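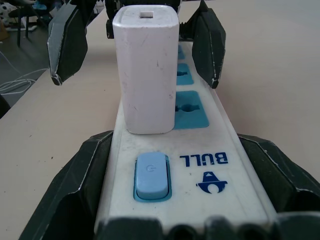
Part-time Evening Desk Assistant, Gunness Study Rooms

September 17, 2025
1,753 views
17 shares
2 comments

Gunness Study Rooms is hiring an evening desk assistant. Shifts are 5 p.m. to 10 p.m., three nights a week.

You will check people in, answer the phone, restock paper and lock up. We have over 1,000 members, and most come after work. Desk experience helps but we will train you. You must be 18 or older and able to work one weekend shift a month.

To apply, send a resume and the nights you can work to Woo-jin Cha, or drop them at the front desk. Interviews start in late September.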